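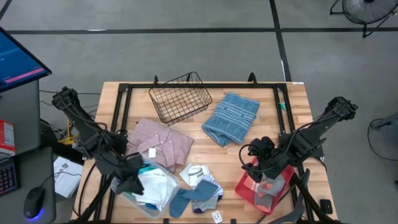
Galau Opens Up Its Memory Scheduler to a Full House in Udcombe

Tuesday, April 2, 2019

It was standing room only at the Udcombe public library last night, and I was very glad I had come early enough to get a chair near the front (and one of the good cookies). Anouk De Haan, lead architect at the chip design firm Galau, spent the better part of two hours walking the local computing society through Zisari, the memory scheduler she and her team have been building for the past 3 years.

If you have ever wondered why a processor with plenty of cores can still spend so much of its day waiting, this was the talk for you. De Haan started with the basics, drawing queues on the whiteboard in green marker, and then moved on to the way Zisari groups requests that land in the same row of memory before sending them off together. On the team's own test set of 741 small programs, she said, the new scheduler cut waiting time by up to 40 percent, with the biggest gains in sorting and image filtering. A few of the programs ran slower than before, and she was kind enough to put those on a slide too.

The questions went on well past nine. Randa Farah, who many of you will remember from her lovely evening on compilers in March, wanted to know what happens when 2 threads keep fighting over the same row. De Haan answered that the scheduler lets the older request through first, and that she is still not fully happy with that rule.

Galau plans to release the simulator behind the work, called Jang, later this spring, along with the test programs. The slides are already up on the society's page, and there is a sign-up sheet at the library desk for anyone who would like to try Jang early.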